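Furkum Gallstone Pathway Project
Second progress report to the Ortner Fund
Prepared by Selina Aebischer, project lead, 17 August 2019

The Fund asked for plain words and few pages this time. We have managed the first and made an effort at the second. This report covers the period since January and follows the headings in the grant letter, apart from "Synergies," which we have left out after a long look at it.

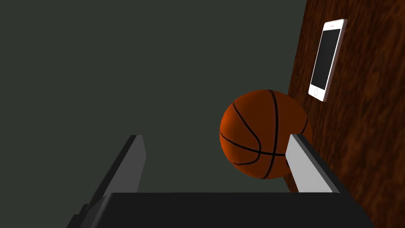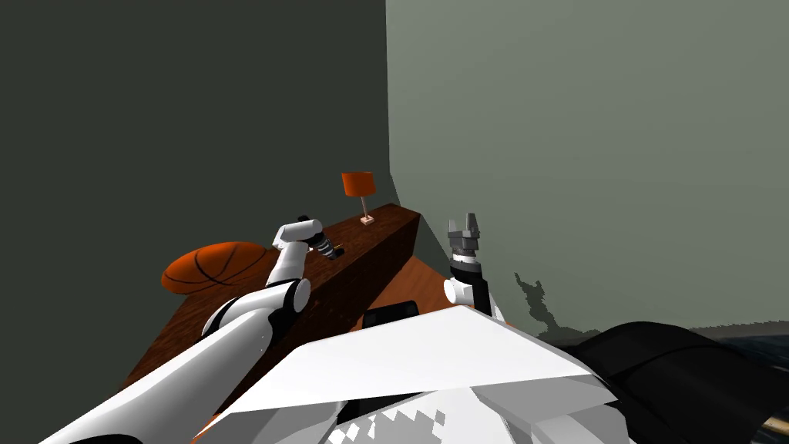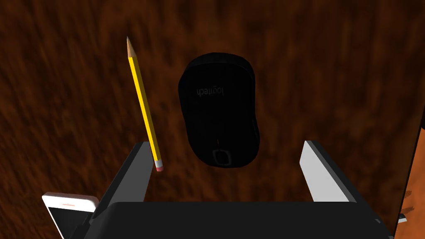
Computer-rendered views: a basketball, a wooden table in the corner of a room, and a computer mouse.

What the grant is for

Patients who come in with gallstone pain are usually told they need their gallbladder out, and are then sent home to wait. While they wait, some come back with the same pain, some with an infected gallbladder, and a few with a stone stuck in the bile duct, a much worse day for everybody. The project set out to shorten the wait at the Furkum and Kornach clinics, and to give people decent advice for the meantime. The old leaflet said "avoid fat" and had a drawing of a fried egg.

Where we are

Referrals. All gallstone referrals from the two clinics now go through one desk at Furkum. Before this they went through several, one of which was a fax machine. We have logged 2317 referrals since the desk opened. That is more than we planned for, partly because Kornach sent us its backlog in one go, on paper, in boxes. We have kept the backlog separate in the tables so that nobody gets credit for it.

Same-week ultrasound. Running at Furkum, running most weeks at Kornach. The Kornach scanner is a good machine in a room with a bad door, and when the door sticks the list moves down the road. The landlord has been told. The landlord was also told in our last report.

Surgery. We promised 300 gallbladder removals within the target wait by the end of the grant. We have reached 200. If theater time holds we should make the full number, but I would not want to put it more strongly than that. Theater time has a way of being promised to us in meetings and to orthopedics in writing.

Advice for people waiting. The new leaflet is out. It tells patients what an ordinary attack feels like, and which signs mean they should come in right away: fever or shaking chills, yellow skin or eyes, dark urine with pale stools, pain that won't let up after a few hours, or vomiting that won't stop. It also says that smaller, lower-fat meals help some people, and that crash diets can make stones more likely. The egg has been retired.

What has not gone well

The phone line. We budgeted for a nurse to answer calls from waiting patients every afternoon. Calls came mostly in the morning, after a bad night, and for the first stretch they met a recorded message that was cheerful to the point of insult. Valentin Hubmann moved the hours and re-recorded the message himself. He sounds tired in it, and complaints have dropped.

The Vakberg software. It was bought to flag anyone who had waited too long. It did this by flagging everyone. After two rounds of fixes it now flags the right people, along with a small group who have already had the operation and are puzzled to be asked how they are bearing up. A third fix is due. We are checking the list by hand until then, as we did before we had software.

Missed appointments. 33 patients did not turn up for their pre-op visit. Valentin rang those he could reach. The commonest reason was that the pain had gone, so they thought the stones had too. This is a fair guess and usually wrong – stones mostly stay put and go quiet between attacks. We have added a paragraph on it to the appointment letter, above the parking directions, where people might read it.

Money

We are underspent on staff, having been without a second nurse for much of the period, and overspent on printing, having run the leaflet twice. The first run gave the Kornach number as the number for Furkum. Kornach were very nice about it for the first couple of weeks.

We would like to move part of the staff underspend into extra evening ultrasound lists. The request form is attached. It asks us to describe the change in terms of "learning journeys" and we have done our best.

Changes to the plan

We want to drop the patient app. At both clinics we asked people in the waiting room whether they would use one. Several said yes, to be polite, and then asked if there was a number they could call. The money would do more good on the phone line.

We would also like to start offering surgery during the first hospital stay to more patients who come in with an inflamed gallbladder and are fit for it. The surgeons are in favor. The bed managers are in favor of it happening somewhere else. Talks continue.

Next period

Finish the third software fix, or stop paying for it. Fill the second nurse post. Send the leaflet to the family doctors, who have been asking for it and have so far been photocopying the old one. Get the door at Kornach looked at – I have asked for a date and will pass it on when I get one.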